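Why Do Singers Sound So Good Together?

Have you ever sung along with a friend and felt a little buzz when your two voices matched up? That buzz has a name. It's called harmony, and it's one of the best things in all of music!

Let's start with sound itself. When you sing, two small folds in your throat shake back and forth super fast. Put your fingers on your neck and hum. Feel that tickle? Those are your vocal folds at work -- and the faster they shake, the higher the note.

Now for the fun part. Two singers can sing different notes at the same time, and some notes fit together beautifully. If one voice shakes the air exactly twice as fast as the other, the notes sound almost like the same note, one high and one low. Musicians call that an octave. You've heard it if you've ever sung "Happy Birthday" with a grown-up who has a very deep voice.

Other pairs of notes sound warm and sweet, and a few sound crunchy, a bit like biting into toast. Soul singers love to mix them all up!

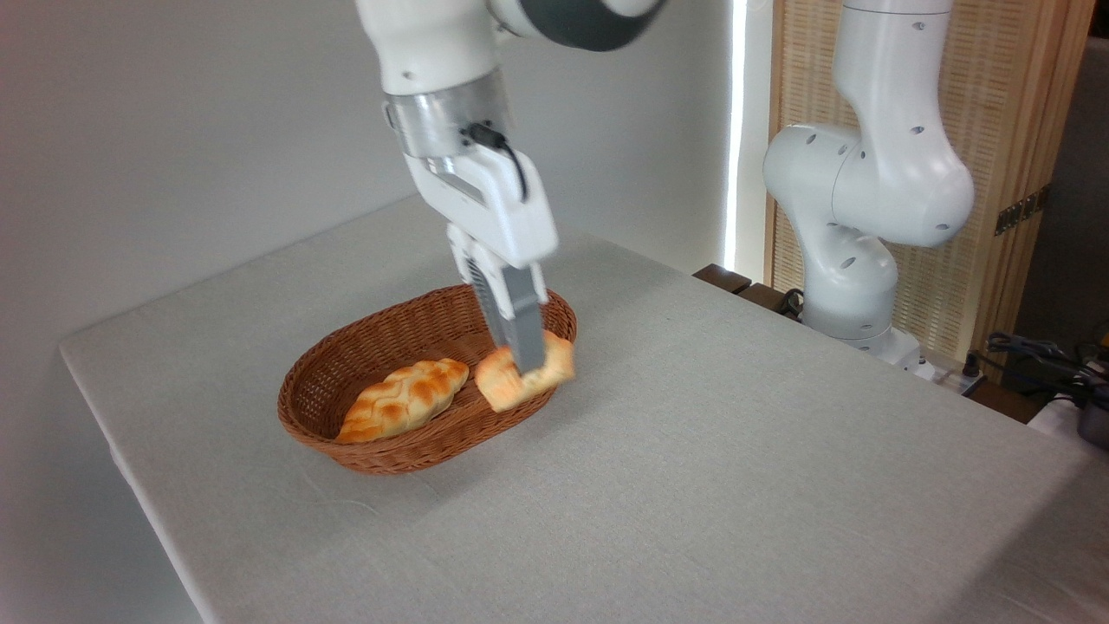 A bread roll in a woven basket.

In soul music you'll often hear one main singer out front and a few more behind. The ones behind are the backing singers. They might sing "ooh" and "aah," or they might answer the main singer like friends chatting across a room. This is named call and response, and it's very, very old. People used it in work songs and in church long before anybody could make a record.

The Clakero Children's Choir in Caltmont has 48 singers, and every May they put on a whole evening of call and response songs. Last time, 492 people came to listen, and they all got to sing the answers. Imagine how loud that was!

Want to try it? Grab a friend. One of you sings a short line, anything at all (what you had for lunch is fine). The other sings it right back. Then try it again, but this time the second singer starts a little higher. Keep going until you find a spot where both notes feel good together, and hold them as long as you can!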